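I've had my nose in the Urka base newsletter again, and there's a proper row brewing. The chapel at Granström barracks has been told to stop ringing its bell before 6, and 217 people have signed a petition to keep it!
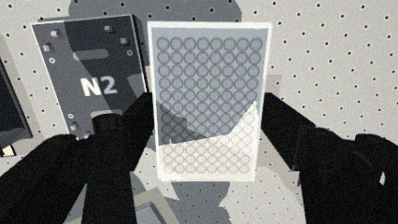
The complaint came from a group called Cinder, who say a bell is a call to prayer and has no place on a military site. I can't see it myself. They want every hour accounted for, set out in rows like the little round wells on that plate — and no hymns in any of them.

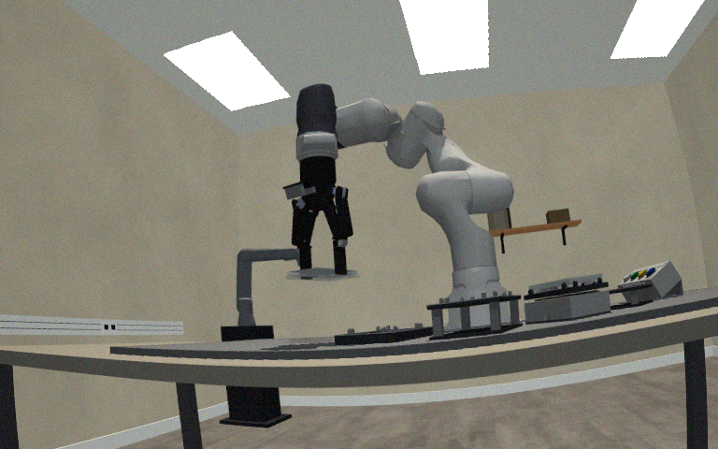

White robotic arm over a round disc on a post.

The commander will decide in October.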